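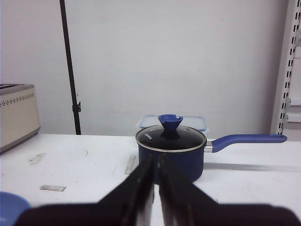

Minutes – Safety and Faults Meeting, Anditz Kitchen Handling Group

Trodulville site, 31/05/2024

In the chair: Amnuay Thongsuk
Also attending: bench operators, software, purchasing, and one visitor from the Vondell office who had been told there would be lunch
Apologies: the electrical inspector, again

1. Minutes of the previous meeting

Accepted after a correction. Under item 4, "the arm was happy" should read "the arm was homed." Software said both were true at the time.

2. Fault on the saucepan task

Amnuay went through the log. The task is to close on the blue saucepan, lift it clear of the table, hold, and put it back. On run 201 the gripper closed and the arm began its lift, and then the fingers opened without being told to. The pan dropped a short way, landed on its base, and tipped toward the handle. The glass lid left the pan and was caught by the operator, who should not have been near enough to catch it (see item 3).

The previous 200 runs had gone through without a fault. Purchasing asked whether we could simply stop at 200 in future. The chair said no.

Software has traced the release to the grip monitor. When the force reading drops out for longer than the timeout, the monitor assumes the fingers have hit something and opens them to be kind. This is a fine idea when the fingers are closed on a person's hand and a poor one when they are holding cookware in the air. The reading dropped out during the lift because a connector at the wrist had worked partly loose. It was last checked in August, by someone who initialed the sheet with a letter none of us uses.

Discussion of what the gripper ought to do instead. Holding on forever was proposed and rejected, as it only moves the problem to whoever is attached to the other end. Agreed for now: on loss of signal the arm stops and the fingers stay where they are until an operator releases them by hand, with the emergency stop in reach. Bench operators want the manual release tested with a load before they sign anything. Minuted at their request, and then minuted again, louder.

Action: software to change the monitor and write down what was changed, in words.
Action: Amnuay to replace the wrist connector and fit a strain relief.

3. Operator inside the marked area

The operator on run 201 had stepped in to straighten the pan handle and was still there when the lift began. The start button does not know where anybody is standing. There was a long exchange on whether this counts as a near miss or a good catch. It will go in the book as a near miss. The catch was admired informally.

Agreed that nobody reaches over the table with the arm powered, including to rescue lids. Lids can be bought.

Action: bench operators to redraw the floor line, which has been walked on until it is more of a rumor.

4. Cookware

Purchasing asked whether the task could use a pan without a glass lid. Isah, the planning software, was set up on this one and would need its grasp points done over. Two spare lids to be ordered in the meantime – purchasing noted that they come only with pans attached.

Action: purchasing to find out whether that is negotiable.

5. Table

The old tape on the tabletop was raised. One party believes the strips mark something. The other party believes they are tape. Left in place until the person who put them there can be identified.

6. Restart

No powered lifts until the actions under item 2 are closed and the loaded release test has been signed by two people who were in the room for it. After that, 35 runs at reduced speed with the lid off, and the log to come back to this group before returning to full speed.

7. Any other business

The visitor from Vondell asked about lunch. Carried over to the next meeting.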